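Chore robots

A chore robot is a machine meant to do the jobs people do with their hands at home or on a shop floor: clearing a table, folding towels, sorting parts into bins, putting the groceries away. I keep this page for the Dandville hobby wiki, and I get asked the same thing at nearly every meetup, so I'll put my answer near the top. Can they do it yet? Some of it, slowly, with a person close by. Anyone hoping to hand over the whole kitchen is going to be waiting a while longer.

What counts as one

I use the term loosely (Parviz Jafarzadeh, who edits the appliance pages, would like me to be stricter). A dishwasher is a machine that does a chore, but you load it, and the loading is the part I'd call a chore. A robot vacuum sits right on the line. It moves around on its own and deals with a messy floor, but it doesn't pick anything up. For this page I'm mostly talking about machines with at least one arm and something on the end of it to grab with.

Shop floors came first

Factories have had arms for decades, and they're very good at it, as long as the same part shows up in the same spot facing the same way. Stullum, the packing firm out past the rail yard, runs three of them on its carton line. I got to stand and watch for a whole morning in January and it was great fun! Each arm lifts a box, turns, sets it down, and goes back for the next one. The floor manager told me the line does 755 cartons on a good shift. Then somebody sent down a crate of mixed returns, all different shapes, and people came over and sorted those by hand.

That's pretty much the split everywhere I've looked. Where the work can be made regular, machines took it over long ago. Where it can't, you still see hands.

Why a table is hard

Take clearing up after a snack. You and I look at a table and know right away what's food, what rolls, what squashes, and what goes on the tray. A machine has to work all of that out, and the food doesn't help. A plum and a mandarin are both round, but one is smooth and the other has a dimpled skin. A rice cake weighs next to nothing and crumbles if you squeeze it the way you'd squeeze a jar. A grape wants to roll off. And then there are printed tablecloths, which I think are a wonderful test – a camera can mistake a painted cherry for something to pick up, and the poor gripper goes down and pinches at cloth.

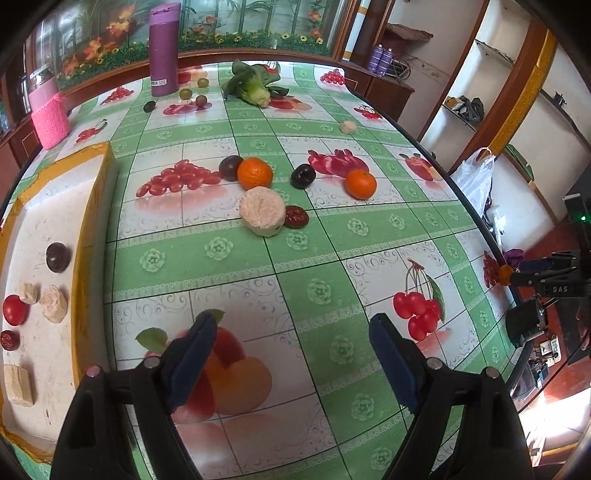 Grip is the other half of it. Most of the hands I've come across have two fingers that open and close, often with something soft on the inside so things don't slip. Two fingers will get you a surprisingly long way. They're fine with fruit and bottles and most packets. They have a much worse time with leafy greens, which flop, and with anything lying flat, like a cracker on a plate. I've tried eating lunch with just my thumb and one finger to see how bad it was. Peas were bad.

How they learn

The older way was to write out every move in advance. The newer way is to show the machine, over and over, and let it pick up the pattern. Someone picks up a plum and puts it on a tray, then does it again with the plum somewhere else, then swaps in a different plum. The Endik arm in our club workshop got 500 goes at moving fruit before we let it try alone. It did well with the fruit we'd used, and then went to pieces over a lemon. We added 130 more with lemons and limes in the mix, and now it's decent at those too, though it still takes its time.

The Vaher kit, which some members prefer, comes with wider fingers and is better with bread rolls. I haven't used it enough to say much else.

What I'd trust one with today

Moving sturdy things from a table to a tray, yes. Sorting laundry by color, probably, if you aren't fussy. Folding shirts – I've seen it done, and I could have made coffee while I waited for the second sleeve. Glassware, no. Knives, no. Anything with a toddler or a cat in the room, please don't.

See also: Robot vacuums; Grippers and hands; Dishwasher loading; Club workshop hours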